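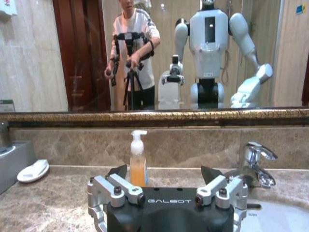
Itcombe House residents' meeting
Monday, 7.30 pm, ground floor lounge

Chair: Hawi Ayele
Apologies: flat 3, flat 24

1. Last minutes
Agreed, with one correction: the plumber's bill was £128, to be paid from the general fund.

2. Shared bathroom
The marble top is to be wiped down after use, including behind the tap. Soap left to dry on the stone has been marking it. Plain water and a soft cloth only - no limescale spray on the marble or on the gold mirror frame. Spray may be used on the basin.

Flat 2 asked whether we could go back to bar soap. Most preferred to keep the pump bottle. The white oval dish stays for anyone who brings their own bar.

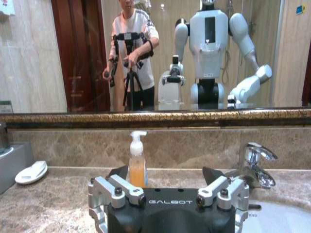

Refills of hand soap will be bought from Mittal, as Horkside have put their prices up. Hawi to order. The bottle is to be kept on the counter by the basin.

3. Hall light
Still flickering. Tilus have been rung twice and will be rung again.

4. Any other business
Bikes must not be left against the meter cupboard.

Next meeting in November, same time.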